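**Home Build Robotics, Unit 6: What the simulator will and won't tell you**
Notes by Bart Wuyts. Bring your own laptop and whatever state your arm is in.

Last unit we bolted the shoulder to the bench and argued about belts. This unit is about the part people want to skip to, where you stop turning screws and start moving a rendered arm over a rendered table. I'm not against it. I do it most evenings. But I want you to walk in with your guard up, as the software looks far more sure of itself than it should.

**6.1 The setup**

We use Plokia for the scene and the Demar wrist model, with whatever fingers you drew yourself. The shared workshop has Plokia on the machine by the drill press. If you work at home, expect a slow first load.

Before you run anything, write down:

- mass of each link, weighed on a kitchen scale and not copied from the CAD file
- finger opening, measured with calipers at the tips
- camera position, relative to the gripper mount
- which numbers you guessed

That last line matters most. On my first build it was the longest line on the page.

**6.2 The picture is the least of it**

Wood grain is a texture somebody wrapped over a flat plane. It has no splinters, no glue drips and no slope, and your bench at home has all three. The simulated surface has one friction value, and you typed it in. If a grasp works at that value, you've learned something about that value.
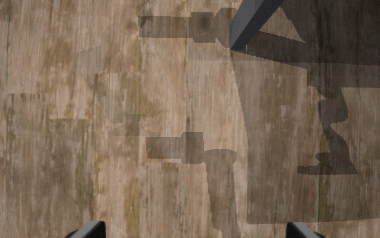
Shadows deserve the same suspicion. A camera program that finds edges will happily find the edge of a shadow, and a low-resolution shadow map gives it stair steps that no lamp will ever cast. I've watched a student tune a detector for two evenings on edges of that kind, then take it to the workshop, where the tube lights give you a soft gray smear. Every setting had to go.

So: run your detector with shadows on, then with shadows off. If the results differ much, fix the detector before you touch the arm. Then move the light and do it again.

**6.3 About success rates**

The Tlapale group's build log claims 600 good grasps out of 653 in simulation. Fine. I asked what the real arm did and was told it was "being rewired." Until there's a second number next to the first, I'd treat the first as a test of their code — useful for that, and for little else.

When you report your own, give both, with the number of tries. Failed runs stay in. If you restarted a run halfway, it's a failed run.

**6.4 Exercise**

1. Set finger friction to half your current value and rerun the same grasp.
2. Shift the camera 2 mm sideways without telling the program.
3. Add a delay between command and motion. Bretovari motor drivers have one, whatever the box says, so measure yours.
4. Write one paragraph on which change hurt most and how you'd check it on the real bench.

Hand in the paragraph and the raw log. Skip the video. Part 3 needs the patched driver file from the shared folder, and the older one will crash on start.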